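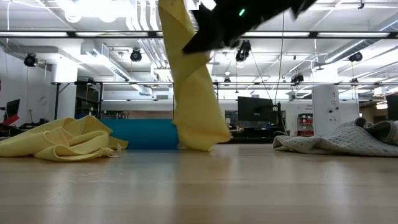
Section 6 covers the grip comparison, which you run after both arms have been homed and the cameras checked against the reference sheet. The test applies to any two-finger parallel gripper fitted to the Hivis wrist plate, including the standard Brastenex fingers and the Zendance narrow set. Cloth is used as the test load because it shows up poor fingertip alignment sooner than a rigid part does. A cloth held up so that its lower end just reaches the tabletop, like the yellow one at centre, gives the side camera a view of the hem and of the folds running up to the grip. Keep the other cloths to either side so they stay out of that line of sight.

6.1 Before you start

Wipe the fingertips with a dry cloth. Do not use solvent on coated fingers.

CAUTION: Keep hands and sleeves clear of the rails whenever the drive light is on. The arms can move without a tone or other warning.

6.2 Setting the grip force

1. Open the controller page and select Grip, then Manual.
2. Set the closing force to 15 N on both arms.
3. Set the finger speed to 10 mm/s.
4. Close each gripper on nothing and check that the tips meet evenly. If you can see light between them on one side, go back to 4.3 and re-seat the finger.
5. Save the profile under the name of the finger set, not the name of the operator.

Note: The force value is stored in the controller, not in the gripper. Swapping fingers does not reset it.

6.3 Laying out the table

1. Place the cloths inside the work area with some open tabletop between the ones you intend to pick first.
2. Leave at least one cloth bunched and at least one spread out. The two give different results and both are needed for the score sheet.
3. Put the bin near the far rail, where either arm can reach it.
4. Jog both arms inward until the grippers are over the cloths. Check that the cable loops follow freely and do not catch on the joints.
5. Store this position as Ready.

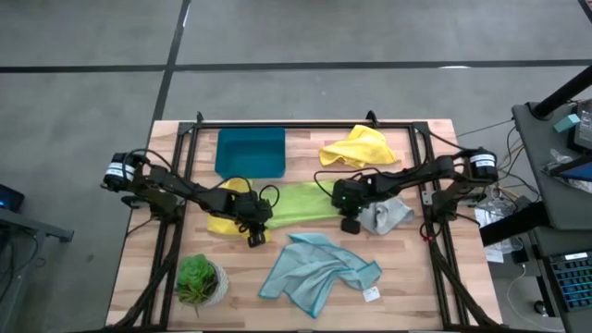 Dorothy Kettle, commenting on the draft of this section, asked that Ready be stored again after every finger change. The narrow set is 18 mm longer than the standard one, she wrote, and on her bench the old position drove the tips into the wood. Her advice has been adopted: repeat steps 4 and 5 whenever the fingers are changed.

6.4 Two-arm hold test

1. Pick up a cloth with the first gripper and raise it until most of it is off the table.
2. Bring the second gripper in below and close it on a hanging corner. Approach with the fingers open to 70 per cent — any wider and they tend to gather a second fold.
3. Check the wrist camera view before moving either arm. The corner should sit between the tips.
4. Move the arms apart slowly until the cloth begins to tighten, then stop.
5. Record whether the corner held, slipped or let go.
6. Repeat with the arms' roles reversed.

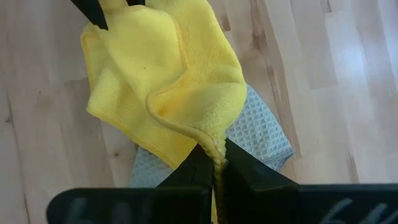

Figure 6-3. Wrist camera view, corner of a yellow cloth gathered between the fingertips.

Note: A twisted corner is harder to pull out than a flat one. Mark these trials with a T so they can be compared separately.

CAUTION: Do not raise the force above the saved value to rescue a slipping cloth. Open the gripper, return to Ready and start the trial again.

If one arm scores well below the other with the same fingers, exchange the finger sets left for right and repeat 6.4. A fault that moves with the fingers is in the fingers. A fault that stays with the arm should be reported to Hoarau service along with the saved profile and the score sheet.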